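Flimine tackle shield review: one long pre-season with it

I play touch on summer evenings and help coach an under-14s rugby league side the rest of the year, so I get through a lot of kit. Tackle shields are the worst of it. They split, they go soggy, the handles rip off in the hands of some poor lad who only came to hold it, and then you're left with a lump of foam that smells like a pond. We've had three makes in the time I've been at the club and I didn't love any of them.

So when our head coach, Amirhossein Dehghan, said he'd found the money for a set of the Flimine curved shields, I was pleased but not exactly dancing. They turned up in September and we've used them twice a week since, on grass, on the school's awful 3G and in the sports hall when the pitch was under water.

First thing — they're light. Properly light. Our old Pludutel ones needed two hands and a bit of a grunt, and the smaller kids used to get folded in half behind them. With these the same kids can hold a line, take a hit and get back up for the next one. It has made our defensive drills so much quicker! We run a thing where the ball carrier picks one of two gaps and the holders have to shuffle across, and with the old shields it was like watching people move wardrobes.

The curve is good too. It gives the tackler somewhere to put the shoulder, and you can see straight away when someone's head is on the wrong side (which, at this age, is most of them until about Christmas). I'm a bit of a bore on head position and anything that helps me nag is worth having.

Handles: there are two vertical straps and one across the top. The vertical ones are lovely and wide. The top one is useless for anything except carrying the shield to the van, and it's stitched with a thinner thread, so I'd expect that to go first. One of ours has started to fray already. I emailed Flimine and got a reply the next morning with a replacement offered, so no complaints there, though I haven't taken them up on it yet as it's still hanging on.

Now the moans. The cover is held on with a zip along the bottom edge, and the bottom edge is the bit that gets dragged through mud. You can guess. I spend far too long with an old toothbrush and a bowl of warm water getting the grit out of the teeth. Jia put theirs up the side under a flap, and I wish these did the same. The white logo also went grey within a fortnight, but I'd say that about anything that comes near our car park end.

They're a touch soft for adults. I borrowed four for our open-age touch lot, who fancied a bit of contact for once, and our biggest forward went through one and into the chap behind it as if it wasn't there. Flimine do a senior version with denser foam and I'd pay the extra if your players shave.

Price-wise, our set of 12 came to £571 with delivery. You can get cheaper. Treltov do a flat one that costs a good bit less and it's fine for a school that gets them out twice a term, but I've used those as well and the foam goes flat in the middle by spring. If you train all year I'd stump up for the Flimine.

Storage is easy enough, they nest into each other because of the curve and all of ours go in the back of an estate car with the seats down, plus a bag of balls if you're stubborn about it. Don't leave them in there overnight when they're wet. I did.

Would I buy them again? Yes, for juniors, and I'd order a spare cover or two at the same time. I'm knocking off a star for that zip and half a one for the top strap, so three and a half out of five, and I'll come back and update this if the stitching gives up before the season does.

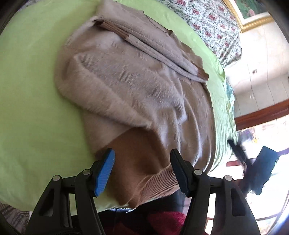
Fuzzy knit with a brown ribbed cuff, on the green sheet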